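4. The rail and the hangers

4.1 Layout

The earlier sections dealt with drawers and shelves, where an item is mostly held up from below. Hanging storage is different in that the item rests on one small point of contact and is free to turn around it. In the Studiteo records, hanging was the step where small differences in the furniture made the largest difference to the result, so we describe the rail in more detail than the other pieces.

The rail is a black rod set horizontally in front of a black cloth. The hangers are white plastic. We chose white because a white edge is easy to see on a dark background, and the coders had complained about dark hangers in the October pilot. Colored foam letters are fixed to the cloth and were used as landmarks when a coder had to say where on the rail a hanger was.

Figure 1. White plastic hanger on the black rod, with the cloth and foam letters behind. 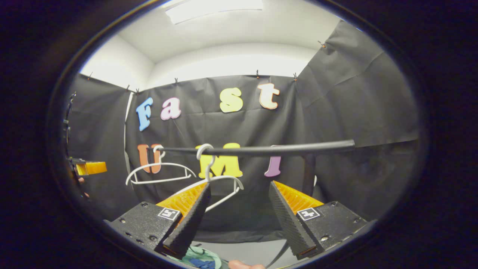

Studiteo Household Objects Group, Gesalholm
Posted June 3, 2021

4.2 How position was coded

Position was coded by landmark and never by distance. A coder wrote down the letter nearest to the hook, then the letters covered by the body of the hanger. The two are often different. A wide hanger may have its hook in front of the M while one shoulder lies over the U, and both facts go in the record. We tried a tape measure along the rod in the pilot and dropped it. The rod is not quite straight when it is in place, and the coders kept disagreeing about where zero was.

Direction was coded separately. A hanger facing the coder was marked "flat," and one turned so that mostly its edge showed was marked "turned." Anything between the two was marked "part turned," and this category was used more than we would have liked. The full set holds 2512 coded hanger positions, taken from 12 households and from our own room.

Figure 2. Two hangers on the rod, the left one with its hook in front of the M.
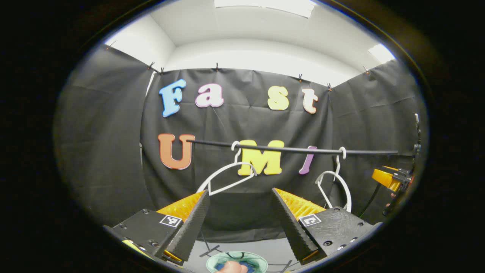 A reader of the first draft objected that letters on a cloth are a poor ruler, and that a fold in the fabric could shift a letter sideways without anyone touching the rail. The same reader asked whether we had pressed the cloth between sessions. We had not. The cloth was put up once for each round of work and the creases were left as they were. We agree that this adds some error along the rail. It has no effect on the coding of direction, where most of our results lie.

4.3 The floor below the rail

Dropped items were counted as part of the task, so the floor matters too. It is a pale gray, and a round green container stands on it for small loose things. In the household visits people used whatever they had at hand, and the container in our room was put in the same general place, low and within reach of a person standing at the rail. Soft-sided containers were preferred in the visits. Several people said that a hanger dropped onto a hard box makes an unpleasant noise, and one had switched for that reason alone.

Figure 3. Round green fabric bin on the floor, with blue items inside. 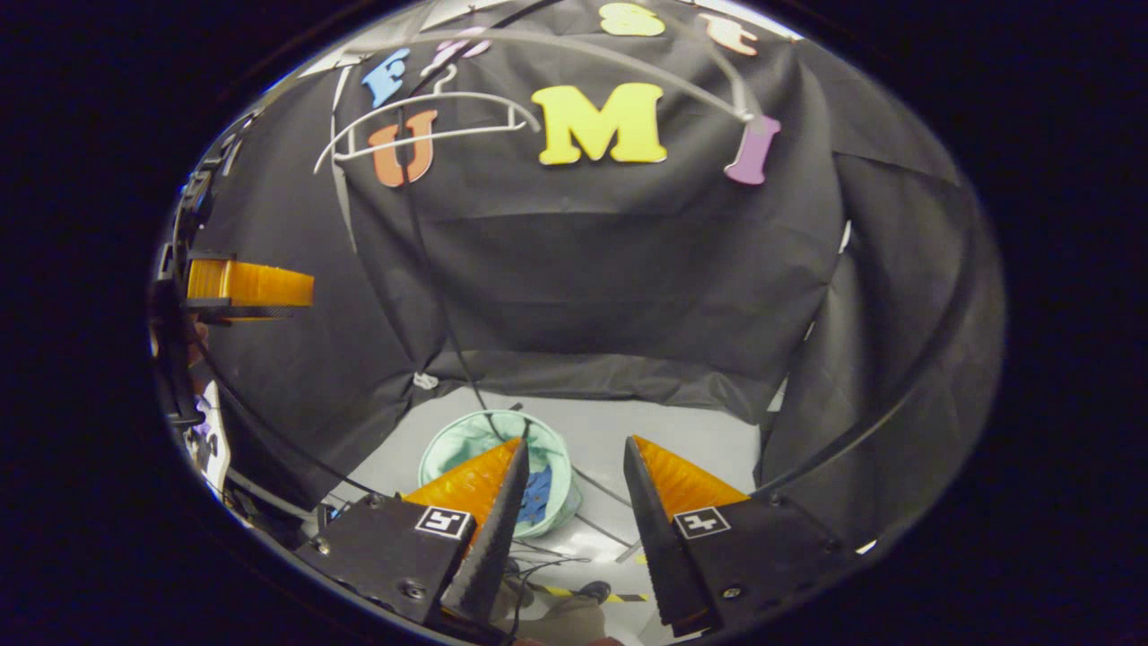 Does a container under the rail get in the way of long clothes?

It depends on the height of the rail. With the Amaral rail, the lowest of the 3 household models we compared, long coats touched the container and were usually moved to one end. With the Horivov rail they cleared it.

People with a low rail tended to push the container toward the wall, and it then collected things that had nothing to do with clothes. We coded its contents only as "clothing" or "other."

4.4 Spacing and turning

Spacing turned out to be closely tied to direction. When two hangers were close together, they were more often turned the same way. When they were far apart, each took its own angle. A hanger left alone on a wide stretch of rail was often found turned, even in households where everything else was kept very straight. We think the slope of the rod plays a part, but we did not vary it and cannot say how much.

Figure 4. The full width of the cloth, with the letters in two rows and the rod just above the second row.

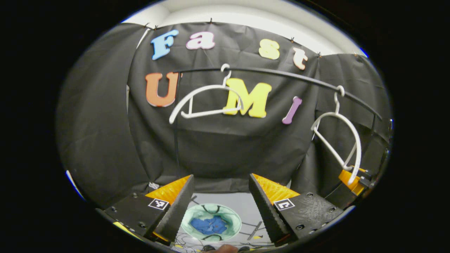
2512 coded positions | Reading time for this section: 3 minutes

The letters were read in two rows, "Fast" above and "UMI" below, and only the lower row was used for coding, as it is the one nearest to the hangers. Coders who were given both rows took longer and agreed less often. Where a hanger hid part of a letter, the letter was still used if its color could be made out.

Two points remain open. The hooks in our set are all of one general shape, and a wider hook may turn more freely. The household rails were also fuller than ours, so our figures for turning should be read as describing a nearly bare rail. Section 5 takes up the full ones.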